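Print this item | E-mail this item

Retiring Desktop Computers: Records, Drives and Reusable Parts

November 2024
By Thenmozhi Mathew

The support deadline for the desktop fleet at Flidenby falls next year, and members have been asking how to plan the retirement of machines that still work. The procedure in this item is the one Skolach adopted in April for its own offices. It covers tower and small desktop models that are owned outright. Leased equipment goes back under the terms of the lease and should not be opened.

A retirement starts in the asset register. Before a machine is unplugged, its record must show the serial number, the assigned department, the purchase date and the location. If any of these fields is blank, fill it in while the computer is still at the desk where people know it. Records completed later in the storeroom have a high error rate, mostly swapped serial numbers between machines of the same model bought on the same order.

The second entry is the data owner. This is the person who can state whether anything kept locally on the machine has to be preserved. Network folders and mail are outside the scope. Local folders, browser profiles, exported reports and accounting files saved to the desktop are inside it. The data owner signs the release form, and the form number goes into the register. A machine with no release form stays powered down and intact on the holding shelf until one arrives.
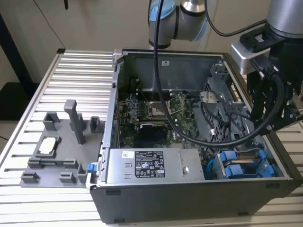 Drives and Proof of Erasure

Every drive is handled as if it holds restricted data. The grade of the department makes no difference. Drives that respond to the erase command are wiped in software, and the report is saved under the serial number of the drive. The serial number of the computer is not sufficient for this purpose. Drives are often replaced under warranty, and a report filed only under the computer's number can't be matched to a drive found loose at a later date.

Drives that fail the erase, or that report errors during verification, go to physical destruction. The contractor returns a certificate listing each drive. Compare the certificate line by line with the shipping list on the day it comes in. Contractors will correct a missing line without argument in the first week and with difficulty after that.

Solid-state drives need separate mention. Overwriting the visible capacity does not reach the spare area, so a pass designed for older magnetic drives is not acceptable evidence. Use the erase function supplied by the drive maker, or destroy the drive. Encrypted drives may be released once the key has been destroyed and the key destruction has been logged. The log entry has to name the key record. A note saying "encrypted, ok" has been rejected in audit.

Machines that held more than one drive over their service life should have each drive listed in the register with the dates it was installed and removed. Where that history is missing, write "unknown" in the field. Leaving it blank suggests the question was never asked.

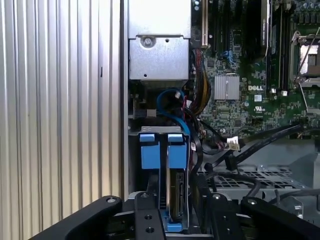

Ljubica Nedeljković wrote in after the last issue to object that the two-signature rule for drive release is too heavy for a small office. Her office has a single technician, and she pointed out that the second signature was being collected from whoever happened to be at the front desk, who had no means of checking anything. She would prefer one signature and a monthly comparison of the register against the drive cabinet.

Her point is fair, and the rule has been changed. Offices with one technician may use a single signature if the cabinet is checked against the register every month by a person from another department. The check sheet is kept with the release forms. Larger offices keep the two signatures.

What to Keep for Spares

The temptation in most storerooms is to keep everything. The storage survey at Flidenby listed 2000 loose parts, and 54 of them had been used in a repair during the survey period. The rest took up shelving, and many had no label showing which model they came from. An untested part without a model number has no practical value as a spare. The technician who pulls it has to test it first, and the time costs more than a replacement.

The revised list is short. Keep power supplies, memory and fans for models still in service. Keep proprietary brackets, drive carriers and front-panel cables, as these are slow to order and are usually the reason a repair is held up. Do not keep general-purpose cables, optical drives or expansion cards for interfaces the current fleet lacks.
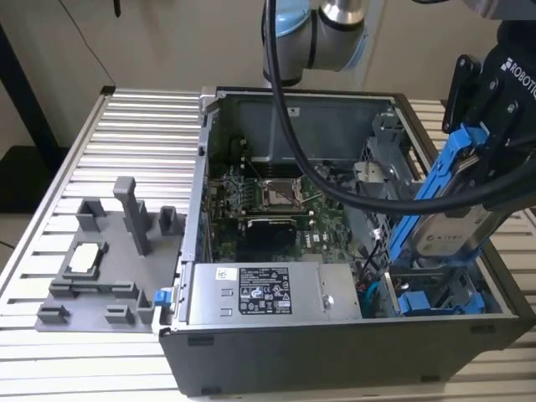
Parts that are kept get a label on the day they are removed. The label carries the source model, the part number, the test result and the removal date. Clilik labels are suitable for the bags and bins. They should not be applied directly to memory modules or to the vented face of a power supply. Memory goes in antistatic bags with one size and speed to a bag.

Set a limit for each bin. When the last machine of a given model leaves service, its spares leave in the same shipment. This requires the register and the spares list to share the same model names. Offices using Tokgöz for the register can export the model table and import it into the spares list, but the import drops any suffix after a slash. Check models whose variants differ only in the suffix before relying on the result.

Outgoing Shipments

Sort outgoing material into complete machines, circuit boards, metal and mixed plastic. Recyclers pay differently for each, and a mixed pallet is priced at the lowest grade on it. Remove coin cells and pack them separately with the terminals taped. Complete machines offered for reuse should have the drive bay marked as empty on the shipping list, with the panel refitted and its screws in place.
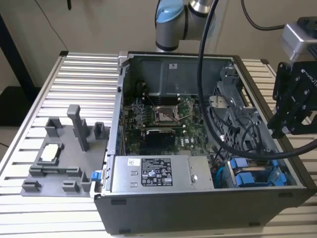
Weights go on the shipping list by category, along with the pallet number and the recycler's reference. Do not accept a receipt that gives one total for the load. The annual waste return asks for the split, and it can't be rebuilt from the total.

Retain the release forms, erase reports, destruction certificates and shipping lists for 7 years from the date of shipment. Scanned copies are acceptable if the signature is legible. Register entries are closed, never deleted, and the closing code should show whether the machine was reused, recycled or destroyed.

Updated release forms and the single-technician check sheet are available from the equipment desk. Forms printed before the April revision may be used until the stock runs out, with the data owner's department written in by hand at the top.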